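House Rules for Home Robots: Your Questions

Last updated April 7, 2022

I look after the in-home practice guide at Stelex, and the same questions keep landing in my inbox, so I've put my answers in one place. They're my answers, mind you - if your site has stricter rules, go with those!

Do I have to tidy up before a run?

No, please don't! Our guide says to leave the living room the way people live in it, within reason. A pillow on the floor leaning on the sofa is fine. What I do want cleared is anything that can wrap around a wheel or a wrist, and that mostly means loose cords.

What about cords that have to stay?

Get them off the floor if you can, or keep the robot 3 feet away from them. Small electronics on a side table are okay, but check that no cable hangs down over the edge. (I've pulled down a lamp this way myself. It was a nice lamp.)

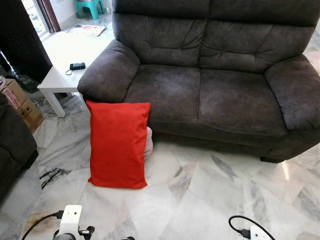 Athumani wrote in to say that the 3-foot rule is hopeless in a small apartment, and could we please allow a taped line instead. Fair point, and the Andby sites have been asking for the same thing. For now you can use tape if a second person stands by with the stop button, and I'll write that up properly in September.

How fast can it go on hard floors?

Use the slow setting on marble, tile or anything else polished. Wipe up spills first and wait 10 minutes before you start. Old stains don't matter for safety, but do note them on the sheet so you don't get blamed for them later.

Can people stay in the room?

Grown-ups yes, if they've been through the short talk and know where the stop button is. Kids and pets go to another room and the door gets closed, even if the dog is very old and very calm.

What if it touches the furniture?

Stop, take a look, write it down. A light brush against a sofa arm still counts as a contact. At Dodelden we logged 17 of them in one month and that log is how we found a badly set arm height, so I'm really not going to tell anybody off for a long list.

How long do I keep the sheets?

Six months, in the blue folder.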